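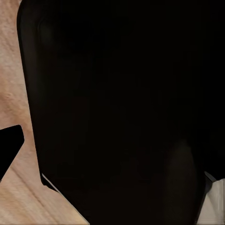
3. Checking the camera views in Mudirico

Do this before any eval run. Takes two minutes, saves a wasted night.

1. Load the Vunuvard room and pick the Graser policy. Leave seed at 11 for the first try.
2. Open both views side by side. In the close view you want the black gripper finger over pale wood. A big dark object filling most of the view is fine, the policy was trained with heavy occlusion.
3. Step the sim by hand a few times. Views must update togther. If one lags, restart the renderer.
4. Switch to the wide view and check the arm against the wall. Gripper tip over the right side of the Star Wars poster frame, shadow on the wall below. No shadow = lighting not loaded, go back to step 1. 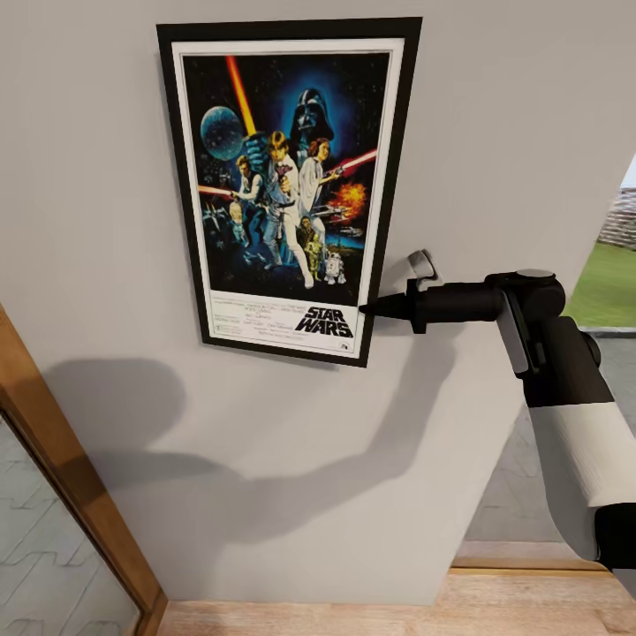 5. Start the run. 2,000 episodes is the default, drop it if you only want a smoke test.

Note: overlap in the wide view is not a contact. Read contacts from the log only.

Caution: dont change textures mid-run. Scores before and after can't be compared and the Roman script wont warn you.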